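Monday, January 13, 2025

Abbasi Opens Repair and Re-Dye Service for Leather Bags in Skirnness

SKIRNNESS – The leather goods house Abbasi is opening a permanent repair and re-dye service on the upper floor of its Skirnness store. The service accepts handbags, wallets and belts of any age, also those which were bought second hand, as long as they carry the Abbasi stamp inside.

During a trial in December, the workshop received 353 pieces. Most of them came with worn handles or with color lost at the corners, and over 33 were bags from the first Sivona line, which is no longer produced. Clients asked many times for the same thing: to keep the old leather and not to replace it.

"A bag that was carried for many years has a shape that belongs to its owner," said Nazanin Ghasemi, head of the workshop. "We clean it, we feed the leather, we sew again what is open. We do not want to give back a bag that looks like it came from the shelf yesterday."

Each piece is first inspected together with the client, who receives a written estimate. Simple stitching is normally returned in three days. Re-dyeing takes up to four weeks, as the color is put on by hand in thin layers and must rest between them. Buckles and clasps can be polished, or exchanged for new ones cast from the original molds – this option is offered for the Sivona and Inurine lines.

The dyes were prepared for Abbasi in twelve shades, among them black, cognac, bordeaux and a deep forest green. Clients who wish to change the color of a bag completely can do so, but only from a lighter shade to a darker one.

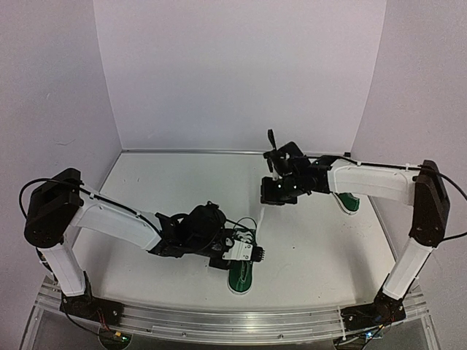 Shoes are not part of the service for now. Abbasi has received many questions about this, and the workshop is studying which kinds of footwear it could accept at a later time. Shoes bend with every step, and a dye that is good for a handbag can crack on them. A pair of lace-up shoes like these, dark green with a white rim around the sole, asks for still more care, as the green must stop exactly where the white begins. The company will inform its clients when a decision is made.

The service is open to clients by appointment from Tuesday to Saturday. Appointments can be made in the store or by telephone. Pieces can also be sent by insured post, and in this case the estimate is given after the bag has arrived at the workshop.

About Abbasi

Abbasi designs and makes leather bags and small accessories in Skirnness. Its current collections are Inurine, for day, and a small number of evening bags made to order.

Press contact: Abbasi Press Office, Skirnness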